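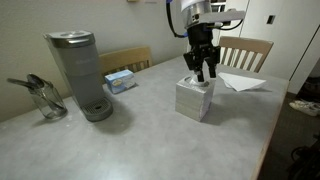 Figura 4. Pinza de dos dedos sobre la caja de pañuelos, tarea «extraer pañuelo».

4.3 Registro de demostraciones en mesa

El presente apartado describe el procedimiento para registrar demostraciones teleoperadas con el brazo Silton y la aplicación Drusamer Captura. Se presupone que el operador ha completado la calibración del apartado 3 y dispone de una cuenta activa en el servidor Zerkcombe.

Preparación

1. Encienda el controlador y espere a que el indicador de estado quede fijo.
2. Abra Drusamer Captura y seleccione la tarea en el menú Catálogo. Para la tarea de la figura 4, el código es PAN-18.
3. Coloque el objeto principal dentro del alcance del brazo. La caja de pañuelos debe presentar la abertura hacia arriba y un pañuelo asomado.
4. Mantenga sobre la mesa los demás objetos de uso cotidiano. El modelo debe aprender a actuar en entornos domésticos con elementos ajenos a la tarea.
5. Compruebe que los cables del brazo conservan holgura en todo el recorrido previsto.

PRECAUCIÓN: No sitúe las manos entre los dedos de la pinza mientras el controlador esté encendido. Retire de la trayectoria del brazo los recipientes de vidrio y cualquier recipiente con líquido.

Grabación

6. Lleve el brazo a la posición inicial con el mando de teleoperación.
7. Pulse Iniciar. La aplicación abre un episodio nuevo y le asigna un número.
8. Descienda en vertical hasta que los dedos queden a ambos lados del pañuelo. Cierre la pinza sin comprimir la caja.
9. Eleve el brazo de forma continua hasta separar el pañuelo por completo y deposítelo en la zona libre de la mesa.
10. Pulse Finalizar y asigne la etiqueta Correcto, Parcial o Fallido.

NOTA: Los episodios fallidos no se eliminan. Se conservan con su etiqueta y se emplean en el entrenamiento del clasificador de resultados.

NOTA: La duración máxima de un episodio es de 300 segundos. Superado ese límite, la aplicación cierra el registro y lo marca como Parcial.

Variación entre episodios

11. Desplace o gire la caja antes de cada episodio.
12. Cambie la disposición de los objetos secundarios cada 18 episodios y anote el cambio en el campo Observaciones.

El conjunto previsto para PAN-18 consta de 2000 episodios, de los cuales 1670 se destinan a entrenamiento. El resto se reserva para validación y no debe consultarse durante el ajuste del modelo.

Envío de los datos

13. Al término de la sesión, seleccione Sincronizar y mantenga abierta la aplicación hasta que aparezca el aviso de confirmación.
14. Lleve el brazo a la posición de reposo y apague el controlador.

Las incidencias de grabación se comunicarán a Agnes Sjöberg, responsable de datos. Las relativas al brazo o a la pinza se dirigirán a Dinesh Tiwari, soporte técnico de Jatoi. Para la sustitución de los dedos de la pinza, consulte el apartado 6.2.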